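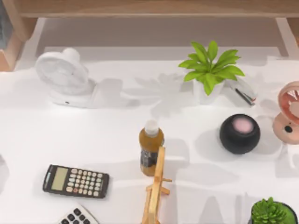
The simulated desk used by the Haverford robotics club, with its fans, plants and calculators in place.

September
By the Education Correspondent, Pelside

The robotics club at Haverford has no robot of its own. Its members, aged between 14 and 18, spend their afternoons in a computer room on the second floor, writing instructions for a pair of arms that exist only in software. When the club's application to enter the Skimomstead schools challenge came before the county's education forum last term, several speakers asked whether this should count as robotics at all. It should, and the county ought to fund more of it.

The objection deserves a fair hearing. Those who make it are mostly experienced teachers of design and technology, and they have watched practical subjects lose their workshops one after another. They fear that a simulator will be treated as a cheap replacement for benches, tools and materials. A pupil who has never stripped a wire or tightened a loose joint has missed something, and no programme will supply it. I share that concern. It is an argument for protecting workshops, however, and it tells us little about what the pupils at Haverford are learning.

The challenge itself is a sensible one. Each team is given the same virtual rooms and must write a program which sorts and moves household and office objects without knocking over their neighbours. Marks are awarded for care as well as for speed. The rules allow 200 trial runs before the final submission, and every one of them is logged. A team must also hand in a written account of its failures, which the judges read before they look at any score.

That last requirement is the best part of the scheme. In most school competitions the failures are hidden away before the visitors arrive. At Haverford they are kept in a shared notebook, and when I visited in the summer term it had reached entry 239. Some entries are a single line. Others run to a page, with a sketch and a correction in a different hand. One describes an entire afternoon lost to a minus sign. Another records a disagreement between two members over whether a program that succeeds by luck ought to be counted as a success, and the club had not settled the matter when I left.

Pupils who work in this way become accustomed to evidence. They change one thing, run the program again and write down the result. They learn that an arm has to be told where it is as well as where it should go, and that a view which seems perfectly clear to a person may be of little use to a machine.

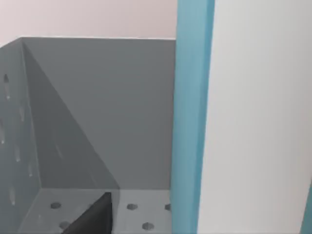

The same pupils must then explain their reasoning to one another, and this is harder than it sounds. The club divides its work between those who plan the movements and those who deal with what the cameras report, and the two groups do not naturally use the same words. A good part of each session is given over to talk. The supervising teacher told me that written work in science had improved among several members, although the school has made no formal study of it and I would not wish to claim too much.

There is also the question of who takes part. The previous club, which built small wheeled vehicles from kits, had places for a handful of pupils and closed when the kits wore out. The present one has 27 members. A pupil who is nervous of breaking expensive equipment has nothing to fear from a simulated arm, and a pupil who must catch an early bus can take up the work again from home. Schools in the villages beyond Pelside, where a technology department may consist of one teacher and a cupboard, could enter on equal terms tomorrow if they had the licences.

Licences are where the difficulty lies. The software, sold under the name Skonetti, is charged by the school and by the year, and the present grant covers only 3 schools. The county has said that it will review the arrangement after the next challenge. I would urge it not to wait. A school that is told in the spring that it may begin in the autumn can train a member of staff and find a room. A school that is told in the autumn will do neither properly, and the review will then conclude that demand was low.
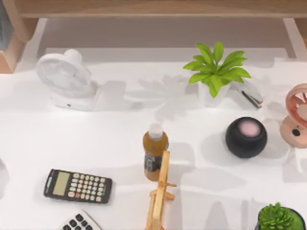

Does a pupil need to be good at mathematics before joining a club of this kind?
Most beginners manage with ordinary classroom arithmetic and a little patience; the geometry needed for planning a movement is taught as the work requires it.

I would attach two conditions to any new money. The first is that every participating school should give its members some time with real machinery before the year is out, even if this means sharing equipment between several sites – a simulated object behaves as its authors decided it should, and pupils ought to discover how far that differs from the behaviour of things in the world. The college at Skimomstead has teaching arms that stand idle in the evenings, and an arrangement with the schools would cost little more than transport and supervision.

The second condition is that the written account of failures should remain compulsory. There has been pressure to drop it, partly from schools which find it burdensome to mark and partly from those who would like a more exciting final day. A large screen and a ticking clock would no doubt draw a bigger audience. They would also reward the team whose program happened to work once, and the pupils in that computer room already know how little this proves.

Technology teachers are right to insist that simulation must not be used as an excuse to empty the workshops. The county can answer them by stating, in the terms of the grant, that no school may reduce its practical provision in order to take part. With that in writing, the remaining decision is a modest one about licences and evening transport, and it should be taken before the spring budget is closed.

Related
Pelside schools to share technology staff under new plan
Letters: What we lose when the workshop closes
Skimomstead college opens evening courses to sixth-formers
Opinion: Let pupils mark their own mistakes
Rural bus timetable changes and after-school clubs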